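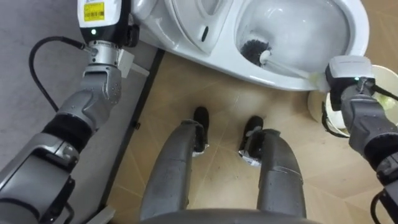
We use cookies to remember your settings. By staying on this site you accept them.

Grey ring in toilet bowl does not go away with brushing

Mahmoud Benkirane
Good evening to all. I moved in February to a flat where the toilet was not used for a long time. There is a grey line in the bowl, exactly where the water stands, and another mark under the rim. I brush every morning with a normal round brush and a blue gel from the supermarket. The line becomes a little lighter and after two days it is the same as before. Our water is very hard here, the kettle is also full of white stone. Is it dirt or is it limescale? And can I use something strong without damaging the shine of the toilet? I would like also to know how you keep the brush clean, mine smells already.

Ourania Kouris
It is limescale, I had the same in my old flat. The gel is good for smell but it does very little against stone. You must first take the water out of the bowl, otherwise you only make the product weak. Push the water down the pipe with the brush, quick short movements, until the level is low. Then put citric acid powder mixed with warm water (not boiling, the ceramic can crack) on the line. I lay toilet paper on the ring and wet it with the mixture, so it stays in place – also under the rim. Leave it for the night and brush in the morning. I had to do it 2 times. Please do not mix it with bleach, never, the gas is dangerous. Flush well before you use any other product.

For the brush, after cleaning I put the handle under the seat, so that the head hangs over the bowl and drips for some minutes. Only when it does not drip any more I return it to the holder. The bad smell comes mostly from old water at the bottom of the holder, so this you should empty and wash also. When the bristles are flat it is time to buy a new one.

Periklis Tzanetos
cola works. leave it overnight

Mererid Morris
I would not bother with cola, it is a weak acid and you have sugar to clean after. The method of Ourania is correct. If some stone stays, a wet pumice stone can remove it, but rub softly and try first on a small place, it can scratch the glaze. Keep the stone wet all the time.

Contact – Terms of use – © Clustinska Home Help – Back to top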